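Filed under: Planning & Purchasing > Kitchen Automation

How to budget for a two-armed kitchen robot without kidding yourself

Every supplier quote I have read for a dish-handling robot starts with the price of the robot. Put that number at the bottom of your sheet and work up to it. If you start there, the rest of the budget gets squeezed to make the total look sensible, and you will be back asking for more money by November.

Step 1. Write down the job in one sentence

"Help in the kitchen" is not a job. "Move plates between the dishwasher and the rack by the sink" is. If a salesperson answers your sentence with a list of other things the machine might do one day, leave those out of the budget and out of the business case.

Step 2. Measure the room before you measure the robot

You want the counter height, the floor space with the dishwasher door down, and how far the racks slide out. A machine with two arms needs to stand somewhere while that door is open, and the brochure floor plan usually has it shut. Write down what the floor is made of and where it changes. Seams, grout lines and trailing cables all belong on the sketch. We used a Trikmont worksheet for this and ignored the half page on "ambience".

Glossy counters and stainless steel deserve their own line. Ask the vendor for footage shot in a kitchen with shiny surfaces and full daylight. Bramska sent us a matte grey test bench, twice.

Step 3. Price the hands separately

Hands wear out, covers get grubby, and the quote will often include one set of each. Ask for:

- the price of a replacement finger, and of a whole hand
- the price of a spare cover or sleeve
- who is allowed to fit them, and whether you pay travel
- lead time in days, in writing

Our first reply from Tellen put one spare cover at $188 before freight. Five covers, which was their suggested yearly stock, is $940, and freight took it to $1,047. None of that was in the original quote.

Step 4. Budget for people

Somebody has to set up, watch, reset and put things back where they started. Work out those hours at your real labour rate, including the slow first weeks. If the plan says zero supervision, ask to speak to a customer running it that way. I am still waiting on mine.

Step 5. Insist on a trial in your own kitchen

Ask for 30 runs of the one-sentence job, using your plates, your racks and your dishwasher. Record every run, including the ones the vendor would like to call practice. Agree beforehand on what counts as a finished run and who pays for breakages. Shehata offered us a highlights reel instead, so they came off the list.

Have someone keep footage from both the head and the wrist. The head view tells you about reach and clearance. The wrist view is better for looking at the fingers and covers you will be paying for.

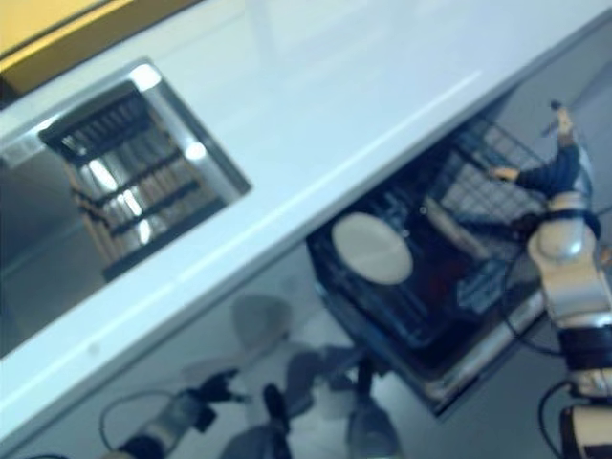
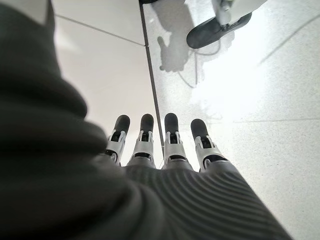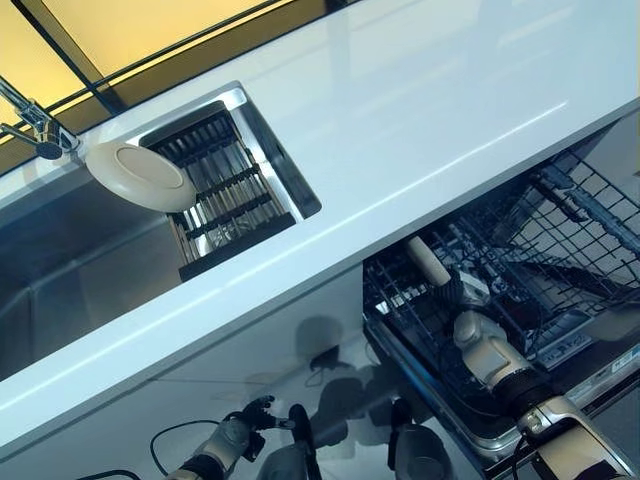
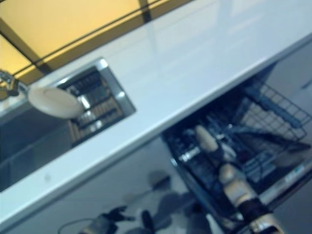
Trial in the kitchen: head views at the counter and open dishwasher (first, third and fourth), and the wrist view of the fingers and ribbed cover (second).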